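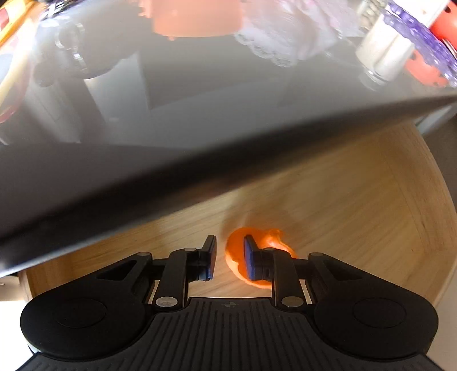
图1 夹爪在桌边,张开,中间没有夹东西

2025年11月19日 抽屉收纳任务,感知这一侧

今天本来只想把 Clasa 里的夹爪开合估计重跑一遍,结果一坐下来就是大半天,先把想到的都记下来,免得过几天自己也看不懂。

开合宽度还是老办法,从画面里找两侧指尖的蓝色内面,再换算成间隙。空夹的时候很稳,麻烦出在反光上:深色光面会把上面的小物件映出来,分割模型偶尔把倒影也当成一个实例,规划器就会认认真真给倒影排一个抓取点(看日志的时候又好气又好笑)。我先加了一条规则,掩膜和上方实例颜色相近、边缘又偏软的,置信度直接压低。规则很土,不过在 Stockdale 那批旧数据上误检少了不少,大家先凑合用着。

另外,橙色的东西贴着木纹桌面时,轮廓容易往阴影里多长一圈。这个我还没动,想等 Vollville 那边把新的白平衡参数合进来再看。

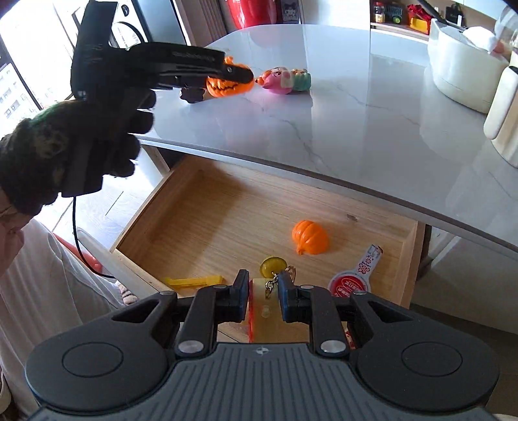

双手时间对齐

两路夹爪的时间戳差了14毫秒,一直是同一个方向,所以我怀疑是驱动里缓冲区的问题,跟网络关系不大。对齐脚本里先写死了补偿量,注释也留了,哪位有空请帮忙看看 Zidwood 的采集节点,是不是在入队之后才打的时间戳。要真是这样,改起来就一行的事!

这一段里两只夹爪各忙各的,一只夹着黄色小块在抽屉上方,另一只抵着桌上的南瓜灯玩具。动作切分器原先默认同一时刻只有一个主动手,碰到这种情况就来回跳标签,时间轴上密密麻麻全是碎片。我改成左右手各切各的,最后再合并,短于300毫秒的片段并到前一段里去。回放顺眼多了,代价是配置文件又多了2个字段,老配置要补上才能加载,请大家拉代码以后留意一下。

抽屉里的遮挡

东西一多,跟踪就开始犯糊涂。夹爪的连杆会把下面的物体切成两半,跟踪器有时给两半各发一个编号,等夹爪挪开,又冒出第三个。今天标注的这批一共1,458帧,我挑着看,编号跳变基本都集中在夹爪探进抽屉的那几段。
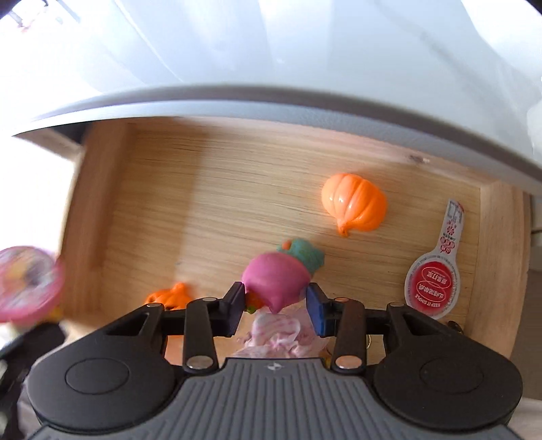

两个橙色南瓜也是老大难,颜色和形状都太像,光靠外观特征很容易把编号换过来。我试着把抽屉底板当成参考平面,给每个物体记一个相对抽屉侧壁的位置,被挡住的时候就先信位置,露出来以后再拿外观去核对。短时间遮挡能接得上,抽屉本身被推动的时候就不行了,侧壁检测会慢半拍,位置跟着一起漂。

还没弄完的:侧壁检测换成带滤波的版本;夹爪自身的掩膜往外扩几个像素,免得黑色小物件被一起吃掉;白底红圆的那块标签倒着放时,文字检测老是乱报,暂时关掉了,12月再开。缓存我没有清,谁要复现今天的结果,直接从 Clasa 的本地目录里读就行。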